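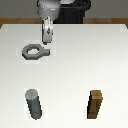
4. Cell setup and upkeep

4.1 Model

The Bindar cell was built in simulation before any time was booked on the real arm. The model holds one arm with a parallel gripper, a white table, a nut with a handle tab, and two fixed pegs, one round and one square. The task is to pick up the nut and lower it over the matching peg. All runs were logged with Lurkitance, the lab's run manager.

4.2 Home pose and tool offset

Trefor Parry set the home pose and the tool centre point. The offset supplied with the gripper file was measured to the mounting face, so the first programs drove the fingertips into the table. We re-entered it to the fingertips and checked it by touching off at eight points on a grid. The largest error left was 0.9 mm, at the corner farthest from the base.

4.3 Contact faults

Early runs stopped with the nut jittering in the grip. Parvathi Chacko traced this to the finger pads, which had been given the same friction value as the table. Raising the pad value and halving the time step cured most of it. A second fault - the nut sinking slightly into the table at reset - came from a spawn height of zero. It now spawns 2 mm up and settles before the arm moves.

4.4 Maintenance routine

The model drifts when people edit it, so we treat it like a physical cell. Before each batch:

- load the reference file and compare joint limits
- run the touch-off grid
- open and close the gripper eight times with no load
- reset the nut and confirm it is at rest

The routine was followed for all 1,963 logged runs. In November it caught a swapped pair of wrist limits, left over from the Dominia arm used by last year's group. The file was restored from backup and the 900 runs made after the swap were repeated.

4.5 Open items

Grip force is still set by hand. The reset script needs a timeout. Peg positions are typed into two separate files and should be moved into one.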